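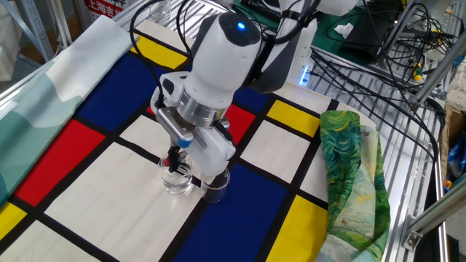 Small volumes, plain glass: Precious Kruger on measuring by the drop

Precious Kruger runs the bench course at Kistusine, where people who have never handled lab glass learn to move liquid in small amounts. The course covers 29 exercises. Most of them use two beakers and a dropper.

"People expect the hard part to be the dropper," she says. "It's the beaker. The printed lines on a small beaker are a guide for filling. They are too coarse for measuring, and we say so in the first hour."

Her students start by counting drops. A dropper is held upright over the receiving glass, and the bulb is pressed slowly enough that each drop falls on its own. Tilt changes the drop size. "If you tilt the stem, the drop hangs from one side of the tip and lets go at a different weight. You can lose 8 percent without noticing."

The check is done on a scale. A student delivers 400 drops in batches, weighs each batch and writes down the spread. Kruger treats the spread as the result – the average comes second.

On glass, she is brief. Clear beakers without color, thin walls, a clean rim. The course bought a set from Trindade in October and still uses it next to older pieces from Ikell. "The Trindade rims are a little thicker. They pour worse and last longer."

She also has a view on what goes under the glass. Water in clear glass is hard to see on a white surface, and she prefers a printed cloth with heavy dark lines. "A line seen through the water shifts where the surface is. You find the level faster. Any strong pattern will do it."
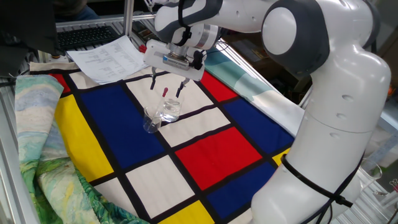
Two small beakers and a red-bulb dropper on the grid cloth.

Asked about common mistakes, Kruger lists squeezing the bulb after the tip is under the surface. "You blow air into the sample. Squeeze first, then lower, then release. Lift the tip clear before you move sideways."

The next version of the course, written with Grorau, adds a dilution exercise at 1 part in 1000. It is done in three equal steps, with a fresh dropper for each one.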